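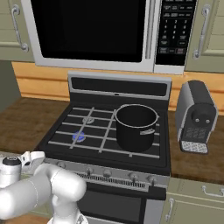
Figure 1. Simulated kitchen, robot arm at the gas range. Front-left burner lit; pot on the right side of the cooktop.

Cladach Course in Household Robotics
Unit 5: Rules for Work at a Heat Source
Handout, revised 4/21/18

Purpose of this unit

This handout sets out the rules that students must follow when they prepare, run and report a cooktop task. The rules apply to work in the Mallet simulator and to work in the test kitchen at Taresport. Students are expected to keep to the same rules in both settings. A run that breaks a rule in simulation is marked as a failed run, even when the task itself is completed.

5.1 Terms

A heat source is any burner, oven or heated plate that the task allows the robot to turn on. A burner is live from the moment its knob leaves the off position until the knob has been returned and the flame is confirmed out. The keep-out zone is the space above and beside a live burner that no part of the arm may enter. In this course the zone extends 200 mm from the edge of the burner, measured outward, and has no upper limit below the microwave or hood.

5.2 Before a burner is turned on

The student shall confirm which knob controls which burner and shall write the pairing in the run sheet. Knob order differs between ranges and must not be assumed from an earlier kitchen model.

Where the task calls for a pot, the pot shall be placed first and the burner under it lit second. A live burner with no pot over it is recorded as an open flame. In Figure 1 the front-left burner would be recorded in this way, and the pot on the right would not change the entry.

An empty pot shall not be heated unless the task sheet says so.

5.3 While a burner is live

The arm shall approach the knobs from the front of the range. Reaching across the grates is not permitted. The whole arm is to be checked against the keep-out zone, including the elbow and any bracket fixed near the gripper. Checks limited to the fingertips are the most common fault in submitted work.

Speed near the range is held to the reduced setting in the Ranen controller. Students may not raise it.

5.4 Ending a run

Every burner shall be returned to off before the arm goes to its rest position. If a run is stopped early, the stop and the state of each knob are to be logged.

5.5 Review of last term's runs

Of the 826 simulated runs submitted in June, nearly 200 were failed under rule 5.3. Students should read the marked run sheets in the course folder before starting Assignment 3.

Assignment 3 is to be submitted with the run sheet, the log file and a one-page statement of any rule broken.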